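Merrick Peg Board: Bimanual Recordings and Replay Tools

Terkico maintains this repository for groups that train or evaluate two-arm manipulation policies. It holds the recordings, the label files and the software used to replay both. Release notes are kept in the file CHANGES.

Contents

The release contains 900 episodes. Of these, 700 are assigned to training and 200 to evaluation. The split was fixed before labeling began and must not be altered in published comparisons. Corner labels for the board are complete for 476 episodes; the remainder carry arm and hand states only.

Task

Blue parts of different sizes are to be placed on outlines printed on a white surface. Either hand may be used. The order of placement is left to the operator, and the planner should not assume one.

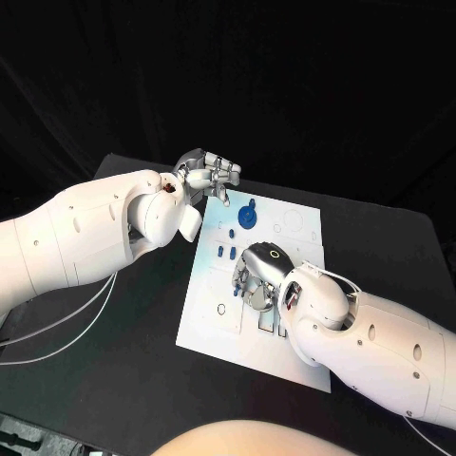
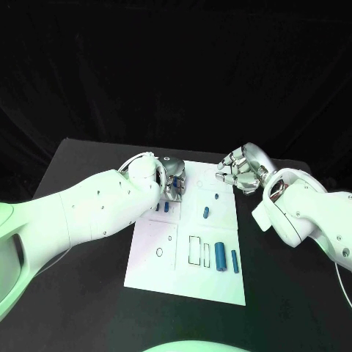 Software

The Zirudard package reads an episode and publishes head camera images, joint positions and finger commands on a shared clock. Outline detection runs first and returns a shape class, a center and an angle for each target. The grasp planner then assigns each part to a hand. Where both hands can reach the part, the assignment goes to the hand with the shorter path.

Known limitations

Detection is less reliable when a hand covers part of an outline. In such cases the tracker holds its last estimate and lowers the confidence value. Finger commands are recorded as sent; contact force is not included.

Use

Research and teaching use is permitted under the Brandus Data Terms, supplied in the file LICENSE. Errors in the labels should be reported through the issue tracker with the episode number and the frame index.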